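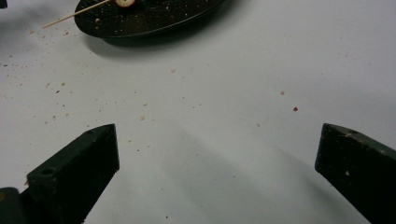 Does bringing automation into a catering kitchen mean the people on the prep tables go home?
At Nic Giolla, the caterer I visited just after Christmas, they are all still there, though their days look rather different from what they used to be.

Dec 27, 2021

I had been promising myself a trip out to Erkildale since March, and the quiet stretch before New Year seemed as good a time as any. The bus takes its sweet time (40 minutes, with a long wait at the bridge), and I was very glad of the coffee they handed me at the door!

Nic Giolla makes party food, mostly small things on skewers and little bites for receptions, and there are 30 people on the prep side. Two winters ago they put in a packing line from Bornau, and it now closes and labels the trays, which used to be the job everyone drew straws to get out of. One woman told me she had done it for six years and her wrists still let her know when it rains. She looks after the line now, and she was so proud of it that we stood there a good while longer than the tour allowed, which I didn't mind one bit.

The skewers are another matter. Soft food in small pieces is hard going for a machine, and everyone I talked to had an opinion on whether it would ever be done well. Gular, the firm working with them on that side, starts from how hands do the job, with a person working a pair of hand-held grippers at a table.
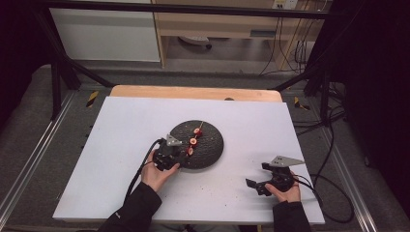

I asked the prep staff how they felt about all this, and I got a mix of answers, as you'd expect. Some are curious and would happily have a go with the grippers themselves. Others worry about their hours, and one man said quite plainly that he wanted it in writing. The company has promised 70 hours of paid training to anyone whose job changes, and he thought that was decent but wanted to see what came after it.

What had changed most, people kept telling me, was the pace. The packing line sets the rhythm in the afternoon, so breaks come at fixed times and you can't just slip out for five minutes with a friend when things are slow. Several of them missed that. On the other hand, the late finishes before big weddings are mostly gone, and the parents in the group were very happy about it.

We finished in the canteen with soup and far too much cake, and I nearly missed the last bus back. They plan to open the doors again in March, and I'm told you should write to the office early if you want a place.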